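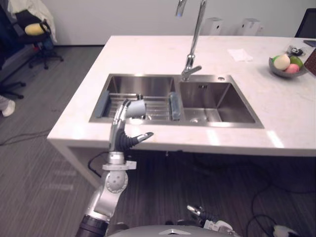 DORNMONT, January

By Beryl Bunting

Home | Kitchen | Laundry | Garden | Letters

How to clear a slow kitchen sink without buying anything silly

Every winter the same advice comes round. Tip in bicarbonate of soda, pour vinegar on top, watch it fizz, feel clever. I have done it more times than I'd like to admit, and I can't say it ever shifted a proper blockage. When the two meet they mostly cancel each other out, and what goes down the pipe is slightly salty water. The fizz happens at the top, where you can see it. The grease is further down, where you can't.

So this is the method I use, in the order I use it. It suits the ordinary slow sink, the one that drains but takes its time. If water is coming up in the bath when you empty the sink, or the drain outside is overflowing, stop reading and ring someone.

First, find out which bit is slow

If you have a double sink, run each side separately with the other one empty. One side slow and the other fine means the trouble is between that plughole and the place where the two pipes join. Both slow means it's in the trap or past it. People skip this and then take apart the wrong section.

Take whatever lives in the sink out of it. Racks, sponge holders, bowls, the lot. You will want your elbows in there.

Pull out the strainer if yours lifts out and look underneath with a torch. I have found teaspoons, a bottle top and, once, a whole teabag folded neatly over the hole. Khurram Virk, who lived below me in the Pastau flats, spent a weekend with chemicals before lifting out a jar label.

Hot water and washing-up liquid

Squirt a good dollop of washing-up liquid down the slow side and follow it with hot tap water. Hot from the tap is plenty. A great many websites tell you to use a boiling kettle, and they may be fine if all your pipework is metal, but most modern waste pipes are plastic with rubber seals and I wouldn't risk it. Leave it a few minutes, then run more hot water.

This works on fresh grease. On old grease it does very little, whatever the bottle says about cutting through it. Try it twice. If there's no change, move on.

The plunger, used properly

Most people who tell me plungers don't work have been using them with an open hole somewhere. A plunger works by pressure. Leave the second plughole open, or the overflow, and the air goes straight out of that.

Block the other plughole with its plug and get someone to hold it down, or wedge a wet cloth in hard. Stuff another wet cloth into the overflow slot. Put enough water in the sink to cover the rubber cup. Then push down slowly the first time to get the air out, and after that go up and down briskly without breaking the seal. Twenty strokes isn't too many. The pull matters as much as the push.

If you have a dishwasher plumbed into the same waste, clamp or pinch its hose before you start. Otherwise you may send dirty water back along it.

Don't plunge after using a chemical cleaner. It splashes, and it splashes upwards.

Taking the trap off

This is the part people dread and it is usually the part that fixes it. Clear the cupboard completely. Put a washing-up bowl under the trap, and check that it fits before you undo anything. Lay an old towel round it.

A bottle trap has a cup at the bottom which unscrews. A U-bend has two big plastic nuts, one at each end. Both should undo by hand, anticlockwise as you look up from below. If they won't, wrap a cloth round and use a wrench gently. Take a photo first so you know which way round the washers go, as some are tapered and will leak if you put them back upside down.

What comes out will smell. Scrape it into the bin, and do NOT rinse the trap in the sink you have just disconnected. I have done that. So has Lourenço Veloso, and he fits kitchens.

Wash the trap in a bucket, check the washers for splits, put it back and tighten by hand. Run the tap gently and feel each joint with a dry piece of kitchen roll. Then fill the sink, let it all go at once, and check again. A joint that holds against a trickle can still drip under a full sink.

If it's past the trap

With the trap off you can see the pipe going into the wall. A cheap hand-cranked drain snake will go in there. Feed it until it meets something, turn the handle, push a little, pull it back and wipe it. Do that 3 times before deciding it's no use. Forcing it can knock a joint apart inside the wall, and then you have a much more expensive problem.

I'm not keen on the plastic barbed strips for kitchen sinks. They're good for hair, and there shouldn't be much hair in there.

What about drain cleaners?

I keep none in the house. The strong caustic ones can work on grease, but if they fail you are left with a pipe full of something nasty, and whoever takes the trap off gets it over their hands. If you must use one, follow the label, open a window, wear gloves and goggles, never mix it with another product, and warn your plumber.

The enzyme sort is gentler and slow. I tried one for two months on a sink that was already running well, and it carried on running well. Make of that what you like.

Keeping it clear

Wipe greasy pans with kitchen roll before they go near the water. Let fat set in a tin and bin it. Coffee grounds go in the compost, and so does rice, which swells. Somebody always writes in to say coffee grounds scour the pipes clean. I've scraped enough of them out of traps to have a view on that.

Recent in Kitchen

Descaling a kettle: which powders are worth paying for
Do you need to season a new wooden board? Zubaida Ghumman tries it
Dripping mixer taps, and when to give up on the washer
Letters: Alby Pomare defends vinegar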